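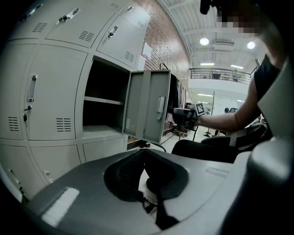

# Daltgate open day recordings

Last updated: Tuesday, July 6, 2021

Search this site Search

README for the recordings we made when Daltgate let the public in for a day in May and we let the public loose on the grippers. Read this before you download anything. Rohani Wuisan wrote most of it and Taha Amrani took out the swearing.

## What it is

578 short recordings of people opening, closing and fetching things from lockers with hand-held grippers. The grippers carry a camera and a marker, and the recordings are meant for teaching an arm to do the same job. The arm was also on show that day. It opened one locker very slowly, to warm applause, and then declined to open another.

Visitors were given a gripper, a chair if they wanted one, and a two-minute talk from Prasetyo Osman that usually lasted ten. After that they could try whatever they liked. Children were better at it than their parents, and both were better than the head of our department.

## What's in the folders

- `lockers_open` - pulling a door open by its handle
- `lockers_shut` - closing it again, which people do with far more force than needed
- `keys` - turning a key with the gripper. 67 recordings, most of them painful to watch
- `fetch` - taking something off a shelf inside a locker
- `other` - whatever Mandla Shabalala couldn't place. Includes a long attempt to shake hands

Each folder has a plain text file listing the recordings and whether the task was finished. "Finished" was decided by Anisa Manurung, who is strict. If the door was left ajar, it isn't shut.

## Known problems

The lens is very wide, so straight things near the sides come out curved. Use the calibration file in `extras`. An older one went round by email with the name `final_final`. Please delete it.

The sound was removed. You are missing Prasetyo's talk and a brass band.

In 50 recordings the gripper's clock had drifted. They are marked `drift` in the list and are fine for looking at, less so for timing anything.

Faces are pixelated by a script called Flultero. It is keen. It has also been known to pixelate a door, and we have left those as they are.

## Using it

You may use the recordings for teaching and research. Please don't try to work out who anybody is. If you were at the open day and want your part taken out, write to the Arnis desk at Daltgate with the time you came and we'll remove it.

Copies are kept on the Sumampouw server, which is switched off on Sunday nights for reasons that predate all of us.

## To do

- split `other` into something useful
- recheck the left-handed recordings
- get the second gripper strap back from whoever took it home

We use cookies to remember your settings. Accept Manage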